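Gestion de la chaîne logistique — Séance 4
Stocks de sécurité et point de commande
Support de cours, L. Sarkar (Lakmal Sarkar), bureau 13

Rappel de la séance précédente

On a vu la quantité économique de commande (formule de Wilson). Elle répond à la question « combien commander ? ». La séance 4 traite de la question « quand commander ? ». Les deux calculs se font séparément dans ce cours, même si certains logiciels les enchaînent.

1. Définitions

Délai d'approvisionnement : temps entre l'envoi de la commande et la mise à disposition des articles en stock. Il comprend le contrôle à réception, souvent oublié dans les copies.

Stock de sécurité : quantité conservée pour absorber les variations de la demande ou du délai.

Point de commande : niveau de stock qui déclenche une nouvelle commande.

Point de commande = demande moyenne par jour × délai en jours + stock de sécurité

2. Cas Zutov

Zutov distribue du linge pour l'hôtellerie et se fournit chez Herath. Pour la référence étudiée, la demande moyenne est de 100 pièces par jour et le délai de quatre jours. L'écart type de la demande journalière est de 44 pièces. Le délai est supposé constant.

Écart type sur le délai : 44 × √4 = 88 pièces.

Pour un taux de service de 90 %, le coefficient lu dans la table de la loi normale est 1,28.

Stock de sécurité : 1,28 × 88 = 112,64, arrondi à 113 pièces. On arrondit toujours à l'unité supérieure.

Point de commande : 100 × 4 + 113 = 513 pièces.

Erreur fréquente : multiplier l'écart type par 4 au lieu de √4. On trouve alors 176, soit le double. Les variances s'additionnent d'un jour à l'autre, pas les écarts types (à condition que les demandes journalières soient indépendantes).

3. Délai variable

Herath livre en réalité avec des écarts. Si l'on note d la demande moyenne, L le délai moyen, σd et σL les écarts types correspondants, on utilise :

σ = √(L × σd² + d² × σL²)

Avec σL = 1 jour, on obtient √(7 744 + 10 000) = 133,2. Le stock de sécurité passe à 171 pièces. Un jour d'incertitude chez le fournisseur pèse donc plus lourd que toute la variation de la demande — c'est l'argument de Zutov pour renégocier le contrat en mars.

4. Limites de la méthode

La loi normale convient mal aux articles à faible rotation. Pour ceux-ci, voir la loi de Poisson (séance 6). Le taux de service utilisé ici est une probabilité de ne pas tomber en rupture pendant un cycle ; il ne mesure pas la part des pièces livrées à temps.
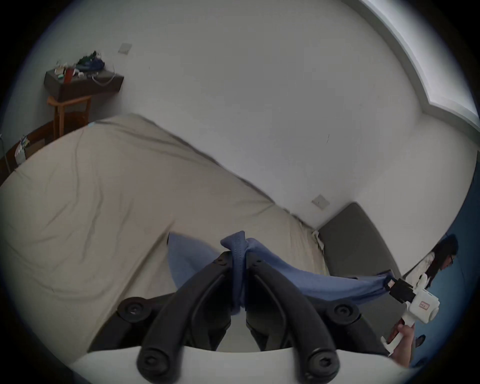
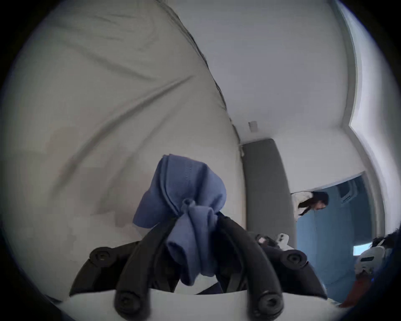

5. Exercice à préparer

Vondham achète une référence chez Plorach. Demande moyenne : 90 pièces par jour. Écart type journalier : 13 pièces. Délai : neuf jours, constant.

a) Calculer le stock de sécurité pour un taux de service de 90 %.
b) En déduire le point de commande.
c) Refaire le calcul avec un écart type du délai de deux jours et commenter.

Rendre une page au maximum, calculs intermédiaires compris. La table de la loi normale est en annexe du polycopié.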